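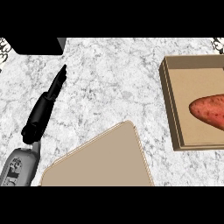
Simulated kitchen counter from the Bruvedine set: gripper closed and empty, sweet potato in the open box, beige tray clear.

Bruvedine open day episodes

What this is

Simulated pick-and-place episodes recorded during the open day at the Bretitz workshop in September. Visitors took turns driving the arms through a kitchen task on a marble counter, and every attempt was saved, good or bad. Panagiotis Andreadis ran the demonstration and looks after the files.

The task

Move the sweet potato from the box to the tray. Visitors were given the instruction in those words and had one practice go before recording started. They could use either arm. The camera view is narrow, so an arm that is parked to one side will often not show up at all.

Contents

Episodes: 2,218
Marked as successful: 1,632
Visitors who took part: 92
Stations: 3

Each episode has its own folder with the video, the joint positions, the gripper opening and a short text file giving the station and the result. Station names are Batach, Bakalis and Bretitz. The last of these is the one nearest the door and has nothing to do with the rest of the building.

How results were marked

An episode counts as successful if the sweet potato is resting on the tray when the visitor lets go of the controls. Touching the rim is allowed. Episodes where it rolled off after that point are still marked as successful – this was argued over, and the rule may change in the next version.

Known problems

Videos have a black band along the top and bottom. Crop these before training.
The Bakalis station was restarted at lunchtime and its clock is one hour behind from then on.
Some visitors stopped to ask questions with the recording still going, so there are long stretches with no movement. These have been left in.
A few text files have an empty result line. Treat them as failed.

Visitors

No names, voices or pictures of visitors were kept. Visitor numbers were given out in order of arrival and are different at each station.

Corrections

Send the folder name and a line saying what is wrong to Panagiotis. Fixes go into the next version, and old versions stay up.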